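Speaker notes: Can a machine strip a desktop PC yet?
Charito Saludo, Jan 17, 2021

Slide 1. The job

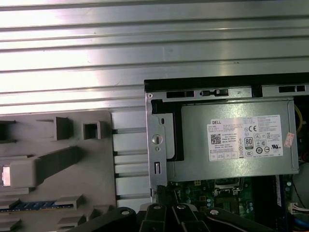
Slide 2. Why the power supply comes first

Start with the Dell unit and its label. Most people here have pulled one of these. A person finds the latch by feel and is done before the coffee cools. For a gripper it is a hard part: shiny metal, a small latch, cables close by.

Slide 3. Where we are at Corcombe

We logged 260 attempts in November. The power supply came out clean in 164. Most of the misses were at the latch. Pause here, someone will ask about cables. Answer: a person still unplugs them.

Slide 4. What it can't do

Connectors. Anything under a shroud. Screws with worn heads. Ronaldo Javier tried 3 kinds of fingertip at the Cabrera shop and the softest one held best, but it wore out fast.

Slide 5. So, yet?

For one part on one model, nearly. For a mixed pallet, no. Say this slowly. Then go to questions, and skip the Inby slide if we are short on time.

Contact: Charito Saludo, Corcombe | © 2021 Corcombe | Back to top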